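Search this site
Enter keywords
Go

Katus opens evening cooking courses in Mistlow for people who live alone

Published in March by the Katus press office
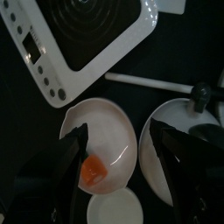 MISTLOW – The cooking school Katus will start a new programme of evening courses for adults who cook for one person. The first group begins on a Wednesday in March at the school's rooms in Mistlow, and registration is now open.

The programme has the name "One Plate". It has 8 lessons, one each week, and every lesson takes two hours. In each group there are places for 10 participants. No previous experience in cooking is necessary.

Katus has prepared the courses after many requests from former participants. They told the school that most recipes are written for 4 persons, and that at home they must either divide everything or eat the same dish for several days. In "One Plate" all the recipes are calculated for a single portion from the beginning. The participants will also learn how to buy small quantities, how to keep half an onion or an opened tin in a correct way, and how to make a second meal from what remains.

"Many people say to me that it is not worth to cook only for themselves," said Gianni Ferraro, head of courses at Katus. "I understand this, I lived alone for many years and I ate a lot of bread and cheese. But a good soup for one person needs less than half an hour, and I would like that our guests go home and make it again the next evening."

The lessons include soups, egg dishes, rice, vegetables, fish and simple desserts. Two of the evenings are prepared together with Bạch, the Vietnamese restaurant in Mistlow, whose kitchen team will show how to make a light broth and quick pickled vegetables. For participants who do not eat meat, there is another recipe in each lesson.

The complete course costs 29 pounds per lesson, with ingredients and a printed recipe book included. The book is produced by the local printing house Tristent, and it has large letters, so it can be read easily while cooking. Participants are asked to bring an apron and a box with a lid.

It is possible to register at the reception of Katus or by telephone, on working days until 6 p.m. If the first group is full, the school will open a waiting list for the second one, which is planned for the early summer.

Share 29
Comments 4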